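Why does a burger have layers?
Nundbridge Young Readers — Food and How It Works

Have you ever looked at a burger from the side? It is like a small building. It has a floor at the bottom, a roof on the top, and several rooms between them. Each part has its own work to do, and if you put the parts in a different order, the burger will taste a little different and it may also fall down.

In this article we will learn how a burger is put together, what each part does, and why it is wise to prepare everything before you begin.

Getting ready first

Cooks have a French name for preparing things before cooking. They say "mise en place", and you can read it as "meez on plass". It means "putting in place". Every food gets its own box or bowl, and all the boxes stand near the place where you will build.

In the middle you need a clean, flat space. A metal tray with white paper on it is very good for this. The paper catches the crumbs, and when you have finished you can fold it up and throw it away. Around the tray you put the bread, the salad, the cheese and the meat. Clear boxes are useful, for you can see what is inside without opening or lifting anything.

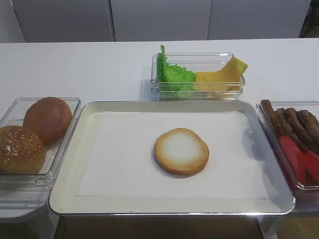
Written by Kakis for the Nundbridge Young Readers pages
Reading time: one glass of milk

The floor: the bottom bun

A bun is a small round bread. For a burger we cut it into two halves, like two thick coins. The bottom half goes on the paper first, with the cut side looking up at you. The cut side is pale and soft, and it is full of very small holes. These holes were made by gas. When the baker mixes the dough, he or she adds yeast, which is a tiny living thing. The yeast eats sugar and makes bubbles, and the bubbles make the bread grow.

The small holes can drink up juice, as a sponge does. This is useful, but only a little. If the bread drinks too much, it becomes wet and it breaks in your hand. For this reason many cooks toast the cut side. The heat dries the surface, and the juice needs more time to get in.

The green room: lettuce

Lettuce is mostly water. If you have 100 grams of lettuce, more than 90 grams of it is water! Each leaf is made of many tiny cells, and each cell is filled like a water balloon. When you bite the leaf, the cells break and you hear a crunch.

Some kinds of lettuce have flat leaves and some have wavy ones. Wavy leaves hold a bit of air between the bread and the next layer, so the burger feels lighter. They are also more difficult to place. You should hold the leaf by its top, let it hang over the bread, and then let go gently.
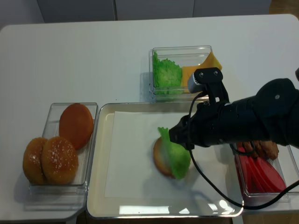
If the leaf is bigger than the bun, you can fold it or tear it. Some people like it when the green edge looks out from the side, and I am one of them.

Many cooks put the lettuce directly on the bottom bun. There it works like a raincoat, because water and fat do not pass through a leaf very easily. Other cooks put it at the top, far away from the hot meat, and then it stays crisp for longer. Both ways are correct. You can try one way today and the other way next time.

The warm room: meat and cheese

Most burgers have a flat round piece of meat, but you can also use sausages, beans, an egg or a big mushroom. Sausages like to roll — it helps if a grown-up cuts them along the middle, so that each piece has a flat side.

Cheese should touch something warm. Cheese has fat in it, and when the fat becomes warm it gets soft. Then the slice bends and holds on to the food under it, almost like glue. A cold slice of cheese on a cold leaf will only slide.

The roof: the top bun

The top half of the bun is round like a hill. It was the top of the dough in the oven, where the hot air could reach it, and so it is browner than the inside. Bakers often paint it with egg or milk before baking, and this makes it shine.

Some tops are smooth and others have small white seeds. These are sesame seeds. They come from a plant with long pods, and when the pods are dry they open and the seeds fall out. The seeds have a taste like nuts. Please remember that some people are allergic to sesame, so ask your guests before you choose the buns.
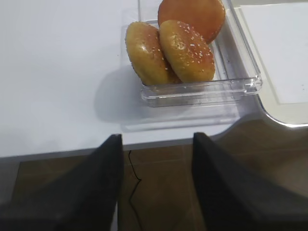

Words to remember

Dough: flour and water mixed together, before baking.
Yeast: a tiny living thing that makes bubbles in dough.
Crust: the brown outside of bread.
Cell: one of the very small parts that plants and animals are made of.

Try it at home

Wash your hands and ask a grown-up to help with the hot things and the knife. Build two small burgers with the same food. In the first one, put the lettuce at the bottom. In the second one, put it at the top. Wait five minutes, then open them and touch the bread. Which bottom bun is more wet? Draw both burgers from the side and write the name of each layer.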